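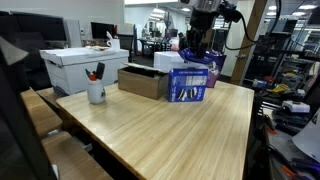 Purple item in the fingers, blue cookie box and cardboard box on the table.

Adasero bench notebook
18th October
Posted by: planning and control

Picked up the grasp planner again after the Nimlow merge. Goal for the session was to find out why the planner keeps replanning in the last stretch before contact. Same table as before, snack packaging as targets, with the open cardboard box as a fixed obstacle in the collision world.

Logs first. The segmentation mask on shiny wrappers changes shape between updates when the arm gets close. Each new mask shifts the grasp center, the shift crosses the replan threshold, and the trajectory gets thrown out. Most of the replans in the log have nothing to do with collisions. I had blamed the octree for this in May and that note is wrong, please ignore it.

Changes made in Plerura:
- target pose is latched once the fingertips are inside the approach cone
- mask updates after that go to the log only
- replan timeout set to 323 ms (was 100, too short for the IK fallback)
- point cloud filter now drops clusters under 24 points

The cluster filter worries me a little for small packets lying flat. They don't give many points over the table plane to begin with, and the plane fit can eat half of them.
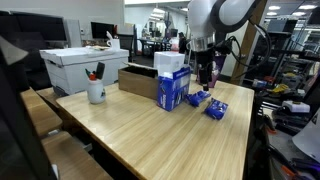

Fingers above the small blue packets. Flat targets, hardest case for the plane fit.

For these I lowered the plane margin to 2 mm and left the filter alone. The packets stay in the cloud with that margin, but so does a strip of table grain when the plane fit is tilted. Need to refit the plane per view. The code for that is in the Olmedo branch and was never merged. It depends on the old transform tree so it's not a straight cherry-pick.

Also found that the gripper link in the collision model is still the simple box. It is wider than the real fingers, so the planner rejects straight-down approaches whenever something stands next to the target. Tall packages are the worst for this. Swapped in the convex parts and the rejections dropped out of the log.

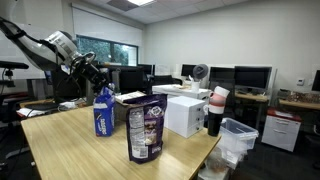
With the new model the self-collision check costs more per state. Not a problem for single plans, but I want to see it on the batch job before it goes to main. Left it behind a flag, off by default.

To do:
- port the plane refit from Olmedo
- log mask area next to the latched pose
- rerun the batch with the flag on
- fix the May note

Recent entries
Plerura: moving the planner config out of the launch files
Nimlow merge, what broke
Time sync between arm state and depth
Octree resolution notes

This site uses cookies to keep you signed in. By continuing you accept our cookie policy.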